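Part 2: Sorting and labeling your parts before you wire anything

Okay, if you've made it through Part 1 you have your Studmont thermostat kit out of the carton and the old unit still on the wall. Leave it there for now! I've put in enough of these to know that the people who yank the old one first are the people who write to me at night with a cold house and a handful of bare wires. (I was one of them. My first install was in a drafty rental on Prurngate, and I slept in a coat.)

This part covers sorting the hardware, labeling your wires and getting the wall plate level. It goes with the Studmont kit, but most of it carries over to any low-voltage thermostat with screw terminals. If your old thermostat has thick wires joined with twist-on caps, or a sticker that says 120 or 240 volts, stop reading and call an electrician. That's line voltage and this kit isn't made for it.

What you need on hand

A small flat screwdriver and a medium Phillips
Needle-nose pliers
A pencil
A short level (the one on your phone is fine)
Masking tape, if you don't like the sticky labels in the box
Your phone, for taking a picture of the old wiring
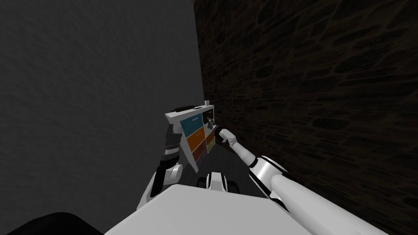 Sorting the hardware comes first, and it's the step everybody wants to skip. The kit comes with two lengths of wall screw, plastic anchors, a jumper wire and a little bag of terminal screws that look just like the battery cover screws until you try to use one. I like to give each kind its own spot and go by color, so I never have to read my own handwriting. A small cabinet with different colored drawers is great for that: teal for wall screws, orange for anchors, dark brown for the odds and ends I hope I won't need. An egg carton and three markers will do the same job. Just don't pour everything out on the carpet.

Step 1. Shut off the power

Go to your breaker panel and turn off the breaker for the furnace or air handler. If you have a separate outdoor unit for cooling, turn that breaker off too. Then go back to the old thermostat and try to start the heat. Give it five minutes, because some systems have a built-in delay. Nothing should click and nothing should blow.

Caution: A blank screen doesn't prove the power is off. Plenty of old thermostats run on batteries, and plenty of them go blank for no reason at all.

Step 2. Take the cover off and take your picture

Most covers pull straight toward you. Some have a tab on the bottom edge. If yours won't budge, look for a tiny screw before you pull any harder.

Take a picture of the wires while they're still attached. Get close enough to read the letter beside every terminal, then zoom in on the picture and check that you really can read them. I once took a beautiful picture of my own thumb.

Step 3. Label the wires

Put one label on each wire, using the letter printed next to the terminal. Go by the letter and ignore the color of the wire. Whoever wired your house may have been tidy about it, or may have used whatever was left on the spool. Mine has a blue wire on the terminal where you'd expect a green one, and it works perfectly.

Note: If there's a short wire that goes from one terminal to another and never enters the wall, that's a jumper. Take it out and put it with your spare parts. Part 3 explains when you need the new one.

Note: An unused wire tucked back in the wall is good news. You may want it for the C terminal later, so bend it out where you can reach it.
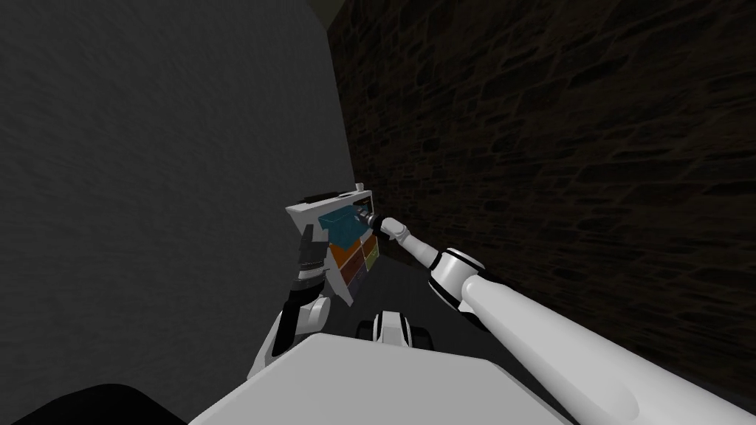
Step 4. Free the wires and remove the old base

Loosen one terminal at a time and pull the wire out with your pliers. As soon as they're all loose, wrap the bundle around a pencil so it can't slide back into the wall. Fishing for a lost cable is a miserable way to spend an evening - ask me how I know.

Now take out the screws holding the old base and set it aside. Keep it until your new one has been running for a couple of weeks.

Step 5. Mount the wall plate

Thread the wires through the opening in the middle of the new plate and hold it against the wall. Set your level on top and mark the screw holes with your pencil. The thermostat doesn't care whether it's level, but you'll be looking at it for years, and a crooked one gets more crooked every winter.

On drywall, use the anchors. On plaster, drill slowly and put a bit of masking tape over the mark first so the surface doesn't chip. Snug the screws down by hand. If you use a power driver here you can bow the plate, and then the display won't click on in Part 4.

If there's a big gap where the cable comes out, stuff a little insulation in it. Cold air from inside the wall will fool the sensor, and you'll end up heating the house to please a draft. (Thanks to Vilgot Nordin, who wrote in about that one after I left it out of the first version.)

A few things people ask 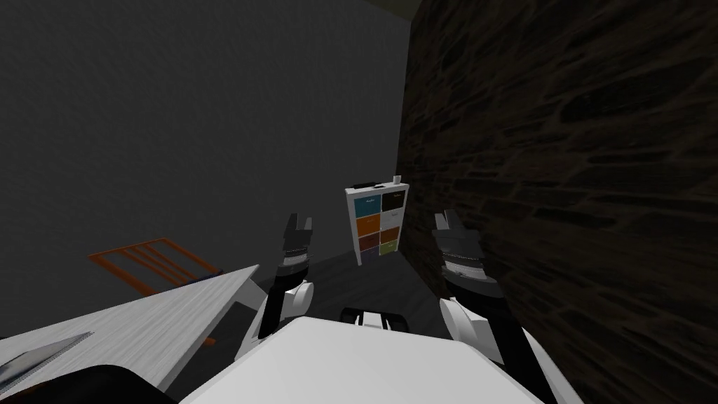
Can I reuse the anchors from my old thermostat?

If they're tight and the holes line up with the new plate, sure, leave them in. If they spin when you turn the screw, pull them out and use the ones from the kit.

What if the old base left a mark that the new plate doesn't cover?

Use the trim plate that comes in the box. It goes on the wall first, behind the wall plate, and takes the longer screws. You can paint it too, just let it dry overnight before you mount anything on it.

Leave the breaker off and go on to Part 3, Connecting the wires.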